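I'd been meaning to sit down with Hamdia Negussie for ages, and when we finally managed it she had the kettle on before I'd got my coat off. She runs Gekaro, the little spice and bread shop at the bottom of Hisville (the one with the green door that sticks), and if you've ever walked past at opening time you'll know the smell I mean.

"I never wanted a shop," she told me, pushing a plate of something warm and seedy across the counter. "I wanted to be left alone with my oven!"

The oven lost that argument. She'd been baking at home for friends, then for their friends, and by the December she moved in she was turning out 50 flatbreads a morning. Now it's closer to 400 on a good day, and she still shapes the first batch herself.

The building has been a bakery on and off since 1846, and she showed me the old proving shelf at the back, worn into a dip in the middle. "I put my radio there. It's the only thing that doesn't roll off."

I asked about the berbere, naturally. She laughed and said her uncle, Kidus Woldegiorgis, still rings to check she hasn't cut down on the fenugreek. "He thinks people here can't take it. Then he comes to visit and a lad of 12 is eating it off a spoon, and he goes very quiet."

Her starter is 40 days old when she first bakes with it, fed every evening, and she won't be talked into anything quicker. I tried, on behalf of my own sad jar at home. "Feed it and stop looking at it," she said. I have been looking at it a lot.

We got on to what's next. She'd like a second oven, and a table by the window, and perhaps a Saturday off, though she didn't sound too sure about that last one. Then a customer came in wanting six rounds and a bag of cardamom, and I was handed the tongs.

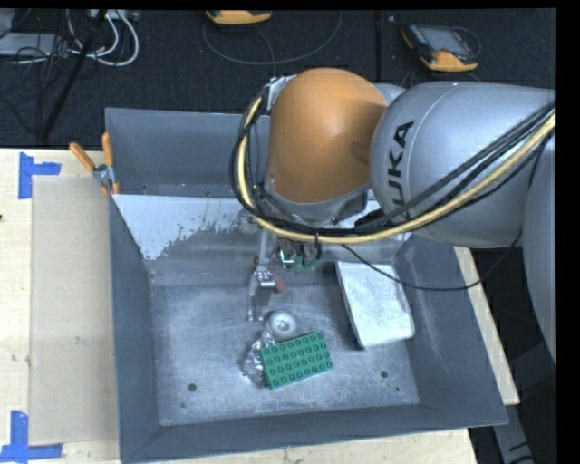
Where to find Gekaro

Bottom of the hill in Hisville, green door. Push hard. Go early if you want the seeded ones.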